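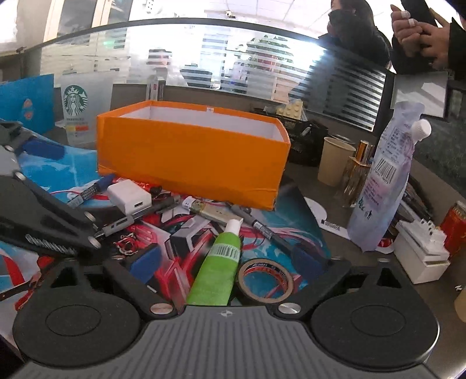 Lucienne Chauvin asked whether the dropped-frame episodes are still in the download. Yes, they are, and please read this before you train on anything!

## Hinent desk-tidy set: known fault

I put this set together in November – 528 episodes of clearing small desk stuff into an open box with hand-held grippers. Then I plotted the finger widths and found 22 episodes where the right gripper's width signal freezes partway through. The video keeps going, the fingers keep moving, and the log just says the same number over and over (I blamed my plotting script for a whole evening, sorry script).

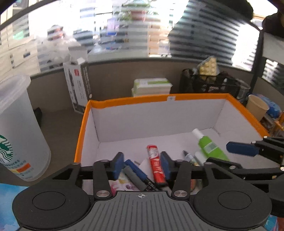 *Packing the orange-rimmed box, two grippers in view.*

### What broke

A loose encoder connector. Wiggle the cable and the reading sticks. Apostolos Drakos got it to freeze on the bench in 30 seconds flat, which was a little embarrassing for me.

### What to do

- Skip everything listed in `bad_width.txt`
- Video and pose are fine in those episodes, so keep them if you don't need width
- Don't interpolate – the longest gap is 35 seconds

Re-recorded episodes go in `redo/` once I've checked them.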